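6th September

Well, I finally did the drawer. You know the one. I've been shoving things into it since April and this morning it wouldn't shut, so out it came, the whole thing, upside down on the bed. Rubber bands, a padlock with no key, 13 takeout menus (I counted, I was so ashamed of myself), a birthday candle shaped like an 8, and the warranty card for the Lukex kettle that died two winters ago. Why did I keep that? I even read it. It was pretty dull.

I made a keep pile and a toss pile and then of course a third pile, which was the "hmm" pile, and by lunch the hmm pile was bigger than the other two put together. I had a cheese sandwich standing up and glared at it.

Then I got going again and it was kind of fun! I found the postcards from Sturnberg, the ones I never mailed, all of them already stamped. The one with the lake is going on the fridge. I also found the good scissors. I have bought two pairs since losing those, so now I'm a person with three pairs of scissors and no tape.

Batteries are my big problem. I had a whole bag of them and no idea which were any good, so I tried every single one in the little flashlight, and I'm keeping the live ones in an old Akanda tea tin with a sticker on the lid. The dead ones are in a paper bag by the front door, where I will trip over them until I take them in. 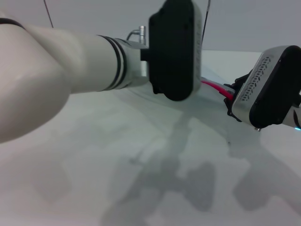

Anyway, I wanted dividers for it, proper ones, and the Fatell set is $92 if you can believe it. For a drawer! So I cut down some shoe boxes instead and they fit fine, apart from the one at the back that slides when I pull too hard. Maybe a dab of glue tomorrow. It shuts now, I've opened and closed it a bunch of times just for the pleasure of it.

Hmm pile is in a grocery bag under the bed. Pasta tonight, and I'm not touching the hall closet until it gets cold out.

Comments (3)

Shoe boxes forever!! I did my whole desk that way and it's held up for years.

What did you do with the padlock? I have four like that.

Under the bed is just a bigger drawer, you know :)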